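4. The Fevar cell: bench build and first runs

4.1 Layout

Built in the shared workshop at Bremholm, Dredville. Evenings mostly, one long weekend in July. The parts budget closed at $2,770, not counting the arms, which belong to the workshop and are booked by the hour like the lathe. That money went on frame, cabling, pads, stop buttons, and a lot of plastic labware, because labware gets dropped.

Task is tidy-up after a bench chemistry class. Flasks, cylinders, beakers, funnels. Out of a perforated basket, onto the table or into a rack, and back again. Nothing hot, nothing glass. We picked the conical flask as the hard case: narrow neck, wide base, and a liquid load that moves when the arm stops. The other pieces are lighter and much more forgiving. A funnel on its side is annoying but it is never dangerous.

Arms sit one on each side of a single tabletop, baskets within reach of each. The middle strip of table is common ground. Either arm may enter it, never both unless the handover routine is running. This rule is the single most useful line in the whole controller and we should of written it on day one. The person working the cell stands on the long side and places items in the middle strip by hand during setup. Both arms hold position while hands are in there; the start signal is a foot pedal, so the hands stay free.

Figure 4a. Setup by hand, flask in the middle strip, an arm on either side.
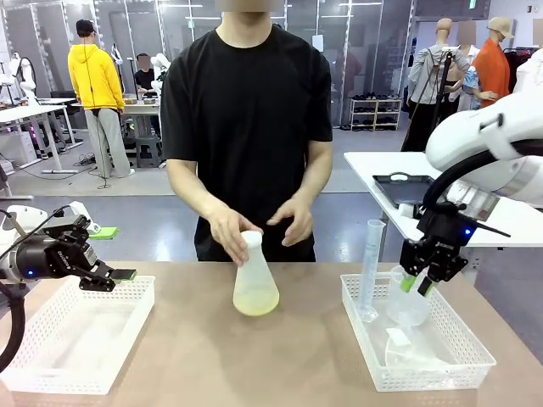 Why two arms at all, one reader of the draft asked, when every item in the task fits in one gripper and a single arm on a rail would reach both baskets for less money. A fair objection. The same reader thought the handover would eat any time saved, and that a home builder copying the cell would give up at the calibration stage. On time, the reader is right: handover is slower than one arm doing the whole move. On reach, no. Our single-arm trials kept hitting the elbow limit at the far corner of the basket, and a rail long enough to fix that would not fit the bay. Calibration we come back to in 4.4.

4.2 Handover and neck grip

First attempts gripped the body of the flask. Bad. The cone slides up and out of parallel fingers, every time, a little or a lot. Gripping the neck puts the whole load below the fingers and it hangs more or less straight. Swing is a problem still. We cut the approach speed in half over the last hand-width of travel and most of the swing went away.

The cap goes on before any lift with liquid in it. Not optional. The controller can't check for it, so the step is on the paper checklist, and the operator ticks it.

The second arm watches. That is, the wrist camera on the idle arm is used as a side view for the arm doing the lift. Cheap trick, no extra cameras to mount, and it catches the tilt that the lifting arm's own camera can't see past its fingers. The image arrives sideways from the way the camera bracket bolts on. We rotate in software for the controller but left the stored frames alone – less to go wrong.

Figure 4b. Neck grip as seen from the other arm's wrist camera, stored orientation.
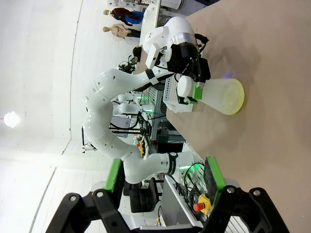
4.3 Fingers and pads

Bare fingers scratched the plastic and slipped. Tried rubber sheet (peeled), heat-shrink (too slick), then a soft green pad cut to the inside of each finger. Kept those. A pad with a textured face holds better on a wet neck, a smooth one lets go cleaner. We ended up mixing them and did not study the mix properly. Somebody should.

Pad thickness eats jaw opening. Obvious afterward. With the first set the jaws would clear the neck but not the cap, so the arm could pick up a capped flask only from below the cap, with almost no margin in height. Thinner pads fixed that. We also file the leading corner so it doesn't catch the rim of the rack.

Wear: the pads go at the tip first. Replace when the edge lifts. Cutting a new set takes less time than arguing about whether the old set is done.

Jaws are commanded fully open on approach, always, even for small items. Costs a bit of time. The partial-open version was faster and clipped the graduated cylinder twice in one night, so out it went.

Figure 4c. Open jaws, capped flask ahead of the left pad, rack behind it.
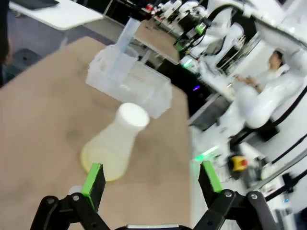 RESULTS: BENCH RUNS

The count covers one version of the controller only, frozen on 22nd July. Total 466 grasps attempted across all item types. Of those, 102 ended in a miss, meaning the jaws closed and the item was not held at the check height. We count a late slip as a miss too. We do not count operator stops, which are logged apart and were usually someone being careful.

Misses are not spread evenly. Beakers hardly ever. Cylinders miss when they lean on the basket wall, because the depth estimate picks up the basket through the clear tube. Funnels miss in clusters: once one has rolled under something the planner tries the same bad grasp again and again. A retry limit helps. A nudge move would help more, we have one half written.

Flasks were better than expected once the neck grip went in. What still fails is the frosted plastic against a pale table. Low contrast, soft edges, and the segmentation shrinks the outline. Overhead lighting makes this worse in the camera views that look toward the ceiling. A dark mat under the middle strip would likely fix it; we didn't want to add a mat halfway through the count.

The racks deserve a complaint of their own. Perforated plastic, lots of small square holes, and to the matcher every hole looks like every other hole. It will lock on one row over and be very confident. We now locate the rack by its outside corners and ignore the grid completely. Baskets the same way.

Figure 4d. Wrist view across the table with flask, rack, cylinder and basket, neighboring arm beyond.

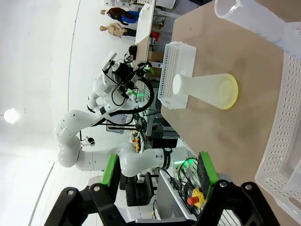 Corner matching needs at least two corners in view, and from low wrist poses there is often only one. So the arm backs up, takes a high look, then comes down on the remembered position. If the rack has been bumped in between, the grasp goes wrong. Bumps come from the cables more than from the arms. Tie the cables to the link with slack at each joint, then cut the loop down until it just survives a full sweep. Ours are still too long in places.

4.4 Calibration, and what a home builder can skip

Each arm to the table first, then arm to arm. Do not do arm to arm directly, the errors stack up and look like a software bug for a week. We used a printed board taped at three spots in the middle strip, touched off with a pointed tool held in the gripper. Slow. Works. Recheck after anyone moves the frame, and in a shared shop someone always moves the frame.

Planning runs on Agudelo, the workshop's own scheduler, plus our task script on top, now at 1,558 lines. Too long for what it does. A good part of it is recovery branches for things that happened once. A home builder with one arm could drop the handover code and the idle-arm view and be left with something readable in an afternoon.

Skip also: the second basket, the foot pedal (a plain button is fine with one arm), and liquid. Run empty flasks untill the neck grip is boring. Keep the emergency stop. One per arm, mounted on the frame at table height where either hand finds it without looking. We moved ours once, early, after a test showed the operator reaching across the arm to get to it. Do that test with the power off.

Frame stiffness matters less than we feared. The aluminum profile flexes a little on hard stops and the wrist view shakes, but it settles before the jaws close. More bracing would be nice. A lower top speed was free.

Open items carried to section 5: funnel nudge, dark mat, pad mix, cable length, and a proper timing comparison against a person with two hands and no checklist.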